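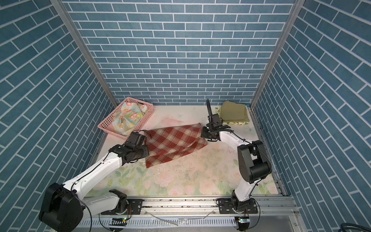

## 织物角:叠放方法有几处改动

从本月起,Siddale 社区共用间的布品改用新的叠放办法。这里说的布品包括桌布、茶巾、盖布和零散的布块,不含窗帘和床上用品。过去几个月,借布的人常常要把整摞翻开才能找到想要的那一块,翻过之后又很少有人重新叠好。Lurdes Rebelo 整理了登记本,现有布品212件,其中格子布和花布占了大半,素色布最少。

新办法不复杂,主要是分清“待叠”和“已叠”两处。

### 待叠的布放篮子

用过、晾干、还没有叠的布,一律放进带孔的塑料篮。篮子放在角落,不要挪到中间,中间的地方留给叠布用。布放进去时可以不整理,但请不要压实,也不要在上面再放别的东西。篮子满了就先叠一部分,不要另外找纸箱来装。

还有潮气的布请不要进篮子。上个月有两块茶巾底下闷出了霉点,Parveen Khattak 用小苏打泡了一夜,洗掉一块,另一块已经改作抹布。靠墙的晾杆平时都可以用,不必登记。

### 已叠的布靠墙放

叠好的布靠后墙放,大块在下,小块在上。薄的印花布垫在下面,厚的素色布压在上面,这样薄布不容易滑开。叠口统一朝墙,折边朝外,取的时候看折边就能认出是哪一块。

有人问为什么不按颜色分。我们试过两个星期,结果是红色一摞太高,绿色一摞只有几块,拿起来反而不方便。按尺寸分以后,找布的时间短了一些,所以先这样用下去。

### 格子布怎么叠

格子布比花布好叠,因为有线可以对。做法如下:

1. 先把布在垫子上摊开,正面朝上,用手掌从中间往两边抹平。
2. 捏住两个角,沿一条宽格的边线对折。对的是格线,不是布边。旧布的布边多半已经洗歪了。
3. 再横着对折一次,把鼓起来的地方压下去。
4. 大桌布再折一次,茶巾到这一步就可以放了。

布比较大的时候,两边同时提角会快得多。一边提起,另一边先按住不动,等折线对齐了再放手。一个人叠大桌布,可以先折一半,用一本书压住,再去折另一半。

花布没有线可对,按布边折就行。图案大的花布叠好后,尽量让一朵完整的花露在最上面,下一个人一眼能认出来。有方向的图案不用管方向。

### 垫子的清洁

叠布用的地垫是浅色的,容易显脏。浅底小花的那种,灰印尤其明显。Kianoush Ebrahimi 试了几种清洗办法,结论是:

- 碎屑和线头先扫掉,再用湿布擦,次序不要反过来。
- 灰色的擦痕用温水加少量洗洁精,顺着一个方向擦。
- 粉色、红色的染色多半是新布掉色造成的,干了以后很难去净,只能擦淡。
- 不要用漂白剂,印花会先褪掉。

新买的红布、深蓝布第一次使用前请单独洗一遍,洗到水清为止。没有洗过的新布不要直接摊在垫子上。

叠完以后请顺手看一眼垫子。沾了碎屑的垫子会把下一块布也弄脏,浅色的桌布最明显。扫帚挂在门后,簸箕在旁边的架子底层。

### 借用和归还

借布仍在本子上登记,写名字、件数和归还日期。一次最多借两块大桌布,茶巾不限。聚餐用过的布请洗好再还,不需要熨。沾了蜡油的布不要自己用热水冲,先还回来,我们统一处理。

编号从1排到322,中间有不少空号,是历年报废留下的。空号不再补,新布接着往后编。编号缝在布的一角,叠的时候尽量把这一角留在外面。如果线松了或者编号掉了,请在本子背面记一笔,写明布的颜色和大小就可以。

另外,Maj-Britt Wikström 手里还有一卷棉质滚边,可以给脱线的旧布包边。哪块布的边开了,可以直接送到她那里,放在门口的布袋里,附一张写着编号的纸条。包一块茶巾大概需要一个晚上,大桌布要等得久一点。

### 练习时间

9月22日星期五下午两点,Fares Daher 在共用间带大家叠一次布,从茶巾开始,再叠大桌布。不用报名,也不用带布。想把家里的旧桌布捐出来的,可以当天带来,要求是洗净、没有大的破洞。化纤布这次不收,架子上已经放不下了。

当天如果人多,就分两批进去,先到的先叠。叠完的布直接上架,登记本由 Lurdes 当场更新。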